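On Trial at Bomley

By the time the kit arrived I had already written the first paragraph of the review in my head, and it wasn't a kind one. I'd done a floor-washer, two label printers and a talking till for Mellodo that winter, and I was sick of things that came in foam. Mellodo goes out to people with small shops. They want to know what it costs, whether it'll break, and whether they'll need to ring their nephew. I give them that, they pay me enough to keep the car going, and everybody's happy.

The Rarimau was a robot arm for picking things off a shelf and putting them back again. You rented it. The man on the phone at Nedelcu, the firm that looked after the renting side, called it a pair of hands for the quiet hours, and I wrote that down so I could be rude about it later.

They'd offered me three days with it at their place in Bomley, up a flight of stairs with a carpet the colour of weak tea. I'd expected a showroom with a bowl of mints. What I got was a workroom, big windows, people at desks getting on with their day, and a lad who shook my hand with his elbow as he was carrying a kettle. He gave me the handbook (52 pages, and I read every one of them, which I'd like it noted) and said I could ask it to do whatever I fancied as long as it wasn't glass.

So I fancied a glove. I'd noticed it straight away, and it seemed a mean sort of thing to ask for, a glove, all floppy and no proper edges. The arm went at it very slowly. I've seen people reach for a wasp with more confidence. It stopped, thought, came in a bit lower, and stopped again, and I caught myself leaning to one side in my chair as if that would help!

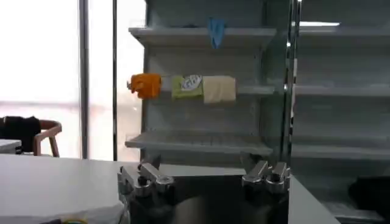
Could it do tins, my sister wanted to know, when I rang her at lunch. Never mind gloves. She had a whole wall of tins, and soup was heavy, and had I asked them about soup?

I hadn't asked them about soup. I should explain that my sister has the shop our parents had, out on the coast road, and that she'd had an operation on her wrist the March before and it had never come right. She wouldn't have it mentioned. She'd moved all the heavy stock down to waist height and told the customers it was for their convenience. When I'd told her what I was reviewing she'd gone quiet for a second and then talked at great length about the bins. So I knew. I wasn't really in Bomley for Mellodo at all by then, if you see what I mean, and I think I'd stopped being fair to the thing, because every time it fumbled I took it personally.

I asked about soup that afternoon. The lad with the kettle made a face. It'd lift a tin, he said, no trouble, but a wall of them was a lot of lifting, and it was slow, and he wouldn't want to tell me otherwise. Was it faster than a woman with one good wrist? He didn't know what to say to that, poor lad, and I didn't know why I'd put it to him. He went and found me a biscuit.

The second day I set it proper work. I'd made a list on the train: move a soft thing, move a boxy thing, move a packet that crackles, do it all again with the blind up and the sun coming in. I wanted to know what it did when you changed your mind halfway, because in a shop you change your mind all day long. The handbook said to press and hold. I pressed and held. It let go of a packet from no great height and then waited there with its fingers open, and I said sorry to it out loud -- in a room full of people, at my age.

Setting it up took me most of the morning, mind. You have to show it where the shelves are, one at a time, by taking it by the wrist and walking it round the room like a child at a museum. It's stiff at first and then it sort of gives, and after that you can steer it with a couple of fingers. I rather liked that part. You get to know the room from down at its level, all the desk edges and cables you'd never look at otherwise.
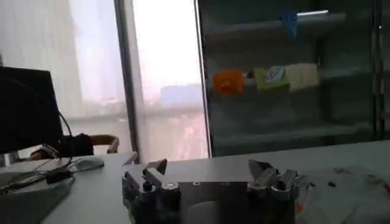
After that it was a matter of sitting still and letting it get on. I kept a page of notes, and most of them are times. The soft things took it longest. The boxy things it did well, better than I would have put up with admitting on the first day, squared up to the lip and turned the right way round. I tried it with a box at a silly angle and it went in sideways like somebody getting past you in the cinema. Once it went back to nudge something it had already put down. There was no need for it to do that. I looked it up in the handbook and it's called a settle check, page something, but at the time I thought, oh, you're fussy. Our mother was like that. She'd serve a customer with one hand and straighten the mints with the other, and if you moved anything she knew.

I stayed later than I'd meant to. They do have homes to go to, the people there, though none of them said so.

On the last day I asked for cloths. My sister sells a lot of cloths in the summer, tea towels, beach things, stuff that never stays folded once it's been unfolded, and she stands there at closing time doing the whole pile again. That was what I wanted to see, more than the tins. I put one down any old how on the table and told it to pick up from the middle. It had a go. It had several goes. It'd get hold and lift, and the cloth would rise up and slide back out of its fingers. I sat with my chin on my arms and willed it on. The lad said folding wasn't on the list of jobs they promised, and he showed me the line in the agreement, and he was right, it wasn't. I said give it one more. He gave it one more.
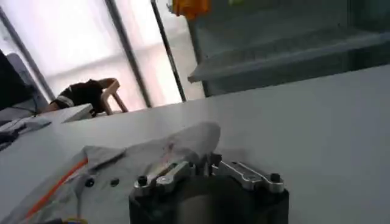
Start with the price, came the message from Mellodo while I was packing up, start with the price and keep the family out of it. Readers had complained after the till.

Fair enough. The price was £1,503 for the quarter, with delivery in that and a visit if it goes wrong. I wrote it at the top of the page on the train home and looked at it for a long time. It's a lot of tea towels. Under it I put that the Rarimau was careful and slow, that it was good with boxes and fair with packets, that you could learn it in a morning if you read the book, and that you should not take it on if you were hoping for folding. I gave it a decent mark. I'd have given it a better one if I hadn't wanted so much from it.

Then I rang my sister and read her the whole thing, with the train going in and out of tunnels so that I had to keep saying bits again. She asked how slow was slow. I told her. She asked if it could work at night with the lights off, and I said it needed a lamp on, and she said well, she left one on anyway, for the cat.

I could hear her moving about. I knew where she was from the sound of it, she was down at the far end by the tins, and I could hear her put one up on the shelf and then stop.

Would they let her have it just for the boxes, she said. She'd do the cloths herself, she didn't mind the cloths.

I said I'd ring Nedelcu in the morning and ask. I said I'd come over and hold its wrist while it learnt the shelves, if she liked. She said there was no need for that, and then she said what time, and I got my pen out again and found a clean page.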